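Filed under: Automation / Equipment Planning / Interviews

Zlata Yurchenko does not own a robot arm yet. She runs operations at Narnside, a small company that tests home-help software for appliance makers, and she has spent most of this year deciding what to buy and when. The purchase request goes in at the end of August.

"People assume the arm is the budget," she said. "The arm is one line. I have 31 lines."

Her first draft, written last winter, had two mobile arms from Jometti, a spare battery set for each, and a year of support. Finance sent it back with one question, which was what the machines would do in their first month. Yurchenko said she could not answer it.

"We had no tasks written down. We had a list of things we thought would be impressive. Clear a table, open a fridge. You can't size a gripper from that. You can't even say how far it has to reach."

So the team stopped shopping and started with simulation. They licensed a package called Pluvance and put engineer Cathal Ó Conaill in charge of building rooms in it. The seats cost less than the shipping on a single arm, according to Yurchenko, and the work could begin the same week.

Ó Conaill said the early rooms were too clean to be useful. "I made a kitchen with one cup in it. Everything passed. Then I went home and looked at my own kitchen." His later rooms have furniture in the way and things left on the floor. He keeps each one as a fixed layout with a number, so that a result from spring can be compared with a result from summer. The library now holds 628 layouts, and he would like to throw a good many of them out.

The layouts changed the shopping list. The team had planned on a short arm, which is cheaper and lighter. When Ó Conaill ran the reach tests against dining tables with the chairs left where people leave them, the short arm could not get past the middle of the tabletop unless the base moved a chair first. Yurchenko priced it both ways. Adding chair-moving to the software plan would have cost more than the longer arm.

"That was the first time the simulation paid for itself," she said. "I could put the two numbers side by side and finance could read them."
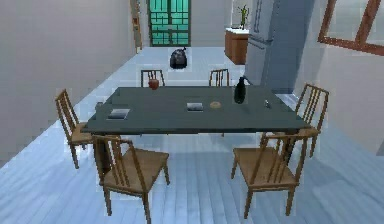 Floor items were the next argument. A base that can plan around a chair leg may still do badly with something soft and low, and Yurchenko wanted to know whether that called for a second depth sensor near the ground. Ó Conaill thinks it does. She has put it in as an option, to be bought only if the first unit struggles in the test apartment.

"He wants it in the main order," she said. "I understand why. But once it's in the main order it never comes out."

Neither of them believes the simulated results will carry over whole. Ó Conaill pointed to glass and to dark, smooth surfaces, which he said his virtual sensors read more easily than real ones do. Bags are another weak spot, he said, as his model treats them as stiffer than they are. The plan sets aside 2,000 hours of staff time for repeating the main tasks on hardware, and Yurchenko expects that figure to be challenged.

For the grippers she is looking at Kudo, mostly on lead time. The current request is for one arm, with the second held back until the first has finished its trial period. She also has lines for floor marking, a lockable charging cabinet, replacement finger pads and training for two people.

Asked what she would tell another small company starting the same process, she said to get the insurance quote early. Hers took nine weeks, and the insurer wanted the floor plan.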